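Oltemcombe Games Library
Minutes of the Regular Meeting, Apr 2, 2026
Meeting room, Cakthorpe Street

The meeting was called to order and a quorum was confirmed. The minutes of the previous meeting were approved as circulated.

1. Lending report
Loans for the quarter stood at 147. Overdue items were discussed. It was agreed that a second reminder be mailed after 6 weeks.

2. Shelving
The quote from Ostrowski for new shelving, at $800, was accepted. Delivery is expected in May.

3. Dice and small parts
Members reported missing dice in several returned sets. It was resolved that all small parts be checked at the desk before a set is reshelved.

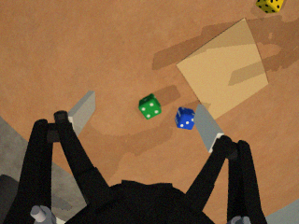
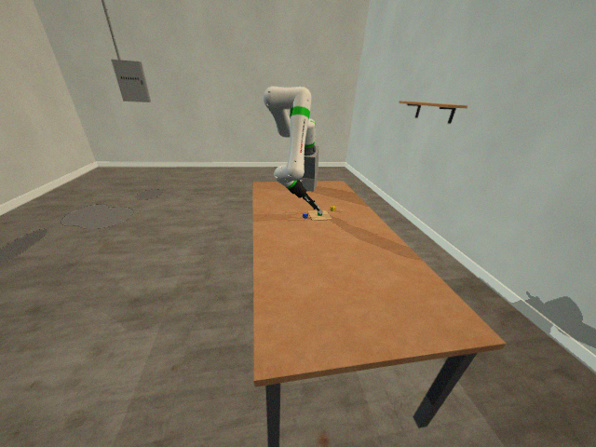

Item 3: dice and square tile on the tabletop (first picture); the long table (second picture).

4. Vuruston exchange
The library at Vuruston has asked to borrow 2 strategy sets for its spring open house. Approved, subject to the usual deposit.

5. Other business
A request for longer evening hours was tabled until the next meeting.

There being no further business, the meeting was adjourned.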